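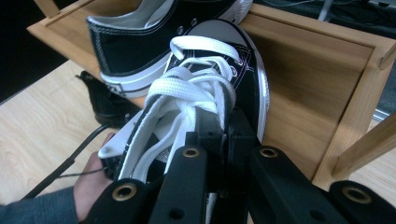
The Vidthorpe Gripper Club is a student robotics club at Clovmont, best known for its long-running shoe project, in which members teach a machine to pick up and put away everyday footwear. It grew out of an evening class led by Thérèse MacLeod, who felt that beginners learned more from an old sneaker than from a neat stack of blocks - and plenty of former students would warmly agree with her.

Members work in teams of four. Each team builds its own hand-held gripper with black fingers, then spends much of the spring term using it by hand, lifting shoes one after another while recordings are made for the robot to learn from. Canvas shoes with long laces are the club's great favorite, soft and floppy and full of small surprises. 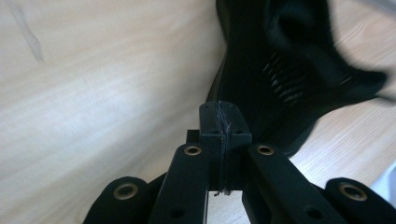
Gaurav Khurana
Contributing editor, student projects

By the end of its second year the club had gathered almost 1500 recordings, of which 295 were set aside for testing. They are shared each March with a sister club at Trullham, where Lieven Dijkstra runs a friendly contest called the Canpolat Round. Teams bring their own grippers and may rebuild them between heats - a rule the younger members dearly love, and one that has kept the workshop lights on past 10 p.m. more than once. The first Round was won by Mieke Mertens and her team from Vidthorpe.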